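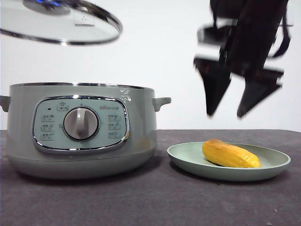
三月,下午,灶具角

今天轮到我写这一页,写得啰嗦一点,大家将就着看。

先交代一下背景。Kerville那边的样板厨房要换一批小家电,托我们先把日常用法过一遍,主要就是看顺不顺手、好不好收拾、说明卡怎么写人家才看得懂。这种活没什么高深的,就是反复放、反复拿、反复擦,擦到后来我觉得自己像是在餐馆后厨打工!不过我还挺喜欢这种活的,比对着表格填数字舒服多了。

今天弄的是那只灰绿色的多功能电煮锅,配玻璃盖。颜色我是真喜欢,淡淡的鼠尾草绿,放在深灰色的台面上特别稳,旁边再摆个薄荷绿的盘子,一深一浅,看着就想做饭。上回Trirkidcombe那批样品全是亮白的,干净是干净,可手指印一个接一个,擦得我没脾气。

台面说两句。现在铺的这层深灰色的,哑光,不反光,盘子和锅的轮廓都看得很清楚,这点比原来的白桌板强太多。缺点也明摆着,特别招白点子,一点点碎屑落上去就扎眼。我早上用粘毛滚筒滚了一遍,没多久又有了。下次开工前先滚,收工再滚一遍,别嫌烦。滚筒放在水槽下面第二个抽屉里,用完请放回去(上个月找它找了半个下午,我还记着呢)。

然后是盖子。我自己在家试着开盖放盖16回,有两回放歪了,都是我边说话边放的缘故,怪不得盖子。玻璃盖有一圈不锈钢边,沿着锅口那圈金属边坐下去,正着放很容易到位;要是斜着下去,就得再挪一下。我的体会是:捏住中间的提钮,先把盖子端平,到锅口上方停一停,再往下放。不要图快从侧面往里推,金属边蹭金属边那个声音,听得人牙酸。

拿下来的盖子放哪里也是个问题。我习惯翻过来搁在旁边,提钮朝下,结果它会晃。后来在抽屉里翻出一块旧的折叠抹布垫着,就老实了。Skála那种带槽的锅盖架我们不是还有一个吗?谁看见了拿到灶具角来,比抹布体面。

盖子如果真煮过东西,里面会挂一层水,这个做饭的人都知道,但说明卡上还是得写一句:掀的时候让盖子背对着自己,水顺着盖子流回锅里,别往台面上滴。写短一点,字大一点。上次那张卡写了满满一面,我自己都没读完。

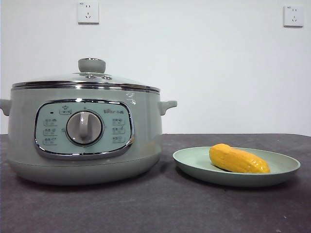 接着说摆放。我现在比较认可的摆法是锅在左,盘子在右,中间留出一点空当,锅两边的耳朵都能伸手抓到。右边那个耳朵是朝盘子那头伸出来的,盘子要是贴得太近,端锅的时候手背就会碰到盘沿。我试过把盘子放到锅前面,不行,面板给挡了,要弯下腰去找旋钮,很别扭。

说到面板,我给它打高分。正中间一个大圆旋钮,上面有一道凸起的拧手,手上沾了油也好使劲,比那种平平的触摸键强。旋钮外面一圈是深一点的灰,面板本身偏浅,带一点蓝绿,外头镶了亮边。字印得小了点,深色的小字配小图标,我这个眼神凑近看没问题,站直了就有点吃力。左上角的小指示灯也小,讲解的时候要专门指一下,不然人家未必找得到。亮边好看,可是溅上水渍也最显眼,收工那遍擦拭别漏了它,干布就行,别用百洁布!

玉米的事。盘子里那根黄黄的、长得像玉米的东西,拿来摆位置正合适,搁在盘子偏右的地方,颜色也跳,跟薄荷绿搭在一起很精神。我原先想摆土豆,摆上去灰扑扑的,一下子没了胃口。下次可以再配点别的颜色,比如胡萝卜,或者西红柿。茄子就算了,跟台面混成一片。

墙上那两个白插座离锅不远,位置挺方便,就是电源线从哪边绕要统一一下。我倾向从锅后面走,贴着墙根,别横在盘子前头。以后写布置单的时候把这条加进去,现在全靠口口相传,每个人绕得都不一样。

下面是我自己的待办,顺手记在这里:

说明卡重写,只留开盖、放盖、旋钮、擦拭这几条,每条一行。
给Kosden回信,问盖子能不能单配。锅身倒是耐用,盖子是玻璃的,迟早要有人磕一下。目前想先要5个备用的,多了也没地方放。
找Skála锅盖架。
台面边上放一卷粘毛纸,省得来回跑水槽。
深灰台面如果要洗,先拿边角试一下掉不掉色。

收拾顺序我也写一下,省得明天接手的人问:先把盘子和里面的东西收走,盘子洗了晾在架子上;盖子两面都擦,边圈里头那条缝用棉签过一遍,那里最容易藏东西;锅身用拧干的软布,面板最后擦;擦完盖子盖回锅上,锅留在原位不用搬。整套下来我花了将近二十分钟,其中一半时间在跟那条缝较劲。

还有个没想明白的地方。盖上那两个小小的圆形金属件挨着提钮,擦盖子的时候布总会在那儿勾一下。是用小刷子好,还是直接冲水好?我先用小刷子试几天,谁有更省事的办法就写在这页空白处。铅笔在夹板后面。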